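From: Stela Moldovan
To: Jirnwood supporters list
Date: 12/05/2020
Subject: Re: [jirnwood-list] Manager's contract, what are we actualy voting on?

Quick one from me, got a call in a bit. Grigore's message is quoted further down, read that first if you missed it. Pictures first, then the contract.

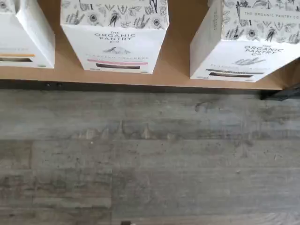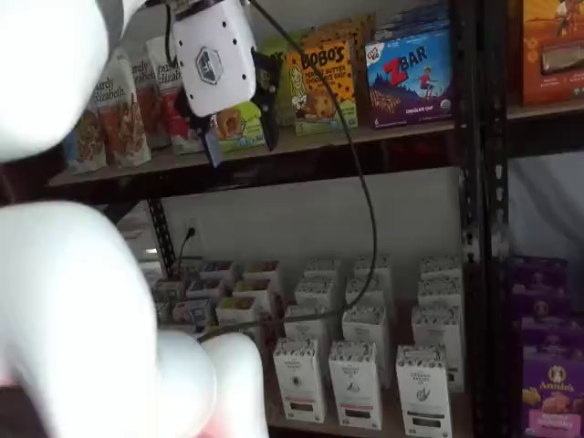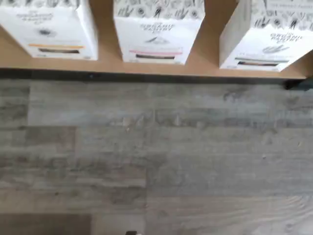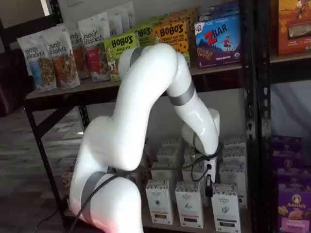

Right. The contract. Paula Crăciun sent me the wording last night and I've been through it twice. Short version: it's not as bad as the rumour but it isn't good.

Grigore Voicu wrote:
> Can someone please tell me in plain words what happens if we
> sack Damasceno before the season is finished. I keep hearing
> that he gets the lot, both years, whatever the league table
> says. If so I won't be voting for the extension and I don't
> see why any member would. We lost at home to Anidham with ten
> men behind the ball and he told the paper he was "satisfied
> with the shape". I would also like to know who agreed the
> first contract as I don't remember being asked.

OK so, in order.

He does not get both years. If he goes before the end of October he gets 2 months' pay. After that it goes up to the rest of that season, but never past the season he's in. The second year only counts once it has started. So "the lot" is wrong. Whoever is saying that is reading the old draft, the one Pascu FC used for their man, which had no break in it at all.

Bonus: 2,000 if we finish above Anidham. Yes, I know. I'd have put it on the cup or on finishing in the top half, but Lenuța Stoica says he asked for that one himself and she thought it was cheap at the price. Make of that what you like. It's paid once, not per match.

Who agreed the first contract: the board did, by email, when the last manager walked out and we had a fixture coming up with no one to pick the side. Members weren't asked. I said at the time it should have come to the list, and I still think so. But it was only to the end of that season and it ran out, so it's no use arguing over it now.

What I don't like is clause 2. It says he has "final word on all playing matters incl. youth". That means the under-18s coach answers to him and he can pull lads up on the morning of a game. He did that before the Resalness match, and the youth side went with a keeper playing on the wing. Lost, obviously. Parents were livid and I don't blame them. I'd want that line out, or at least a day's notice written in, before I vote yes.

On the football itself I'm nearer to Ronaldo than Grigore is. We were dreadful against Anidham, no arguing, but the full backs were both out and the midfield had hardly trained together. The away form is decent. We've stopped giving away daft free kicks on the edge of the box. If he'd just pick a centre forward and stick with them for a month I think half this thread would go quiet.

So my vote is yes to the extension with the youth line changed, no if it stays as it is. Paula needs to know if anyone wants the wording altered before teh vote goes out, so write to her direct and not to the whole list please, my inbox is full enough.

Lenuța, can you send round the full text so people aren't relying on me? I may have got the notice bit slightly wrong for his assistant, it's a seperate page and I only skimmed it.

Got to run.

Stela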